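Ticket 351: Old tower shuts off by itself, now stripped down
Opened by: Fuseini Akpalu
Status: Waiting on parts
Location: Arnham, back workroom

Hi Dolores, sorry for the long one, but you asked me to write everything down this time! So the old tower from the Troler office has been shutting itself off. It would get to the login screen, sit there for up to 3 minutes, and then click, dead. No beep, no blue screen, nothing in the logs except the usual complaint about an unexpected shutdown.

First I swapped the power cord and tried another outlet (same thing). Then I blew out the dust, and there was plenty. After that I pulled the memory and tried one stick at a time in different slots. Still click, dead.

So on to the processor. The old paste was like chalk, and I'd like to check the pins and contacts under a decent light before anything goes back in. The side panel is off, the CPU socket is open and all four memory slots are empty. I've left the power supply in for now.

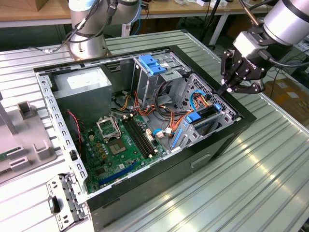
My money is on either the power supply or dried-out paste, and I'd rather do both while the thing is apart. What I need from you:

- a 600 watt supply if we have one on the Lakatos shelf, otherwise the smaller one will do
- thermal paste, the tube in my drawer is finished
- a few cable ties, please, those orange and yellow cables are all over the place

The 240 GB drive with the Jamerell files is backed up, so don't worry about that one.

Reply from Dolores Haddad, 4:10 pm
Paste and ties are in your tray. No 600 on the shelf, I've ordered one. Can you close that socket bracket before you go home? Last time somebody dropped a screw in one.

Reply from Fuseini Akpalu, 4:25 pm
Will do, and thanks! I'll test the old supply on the bench tomorrow morning and post the readings in this ticket.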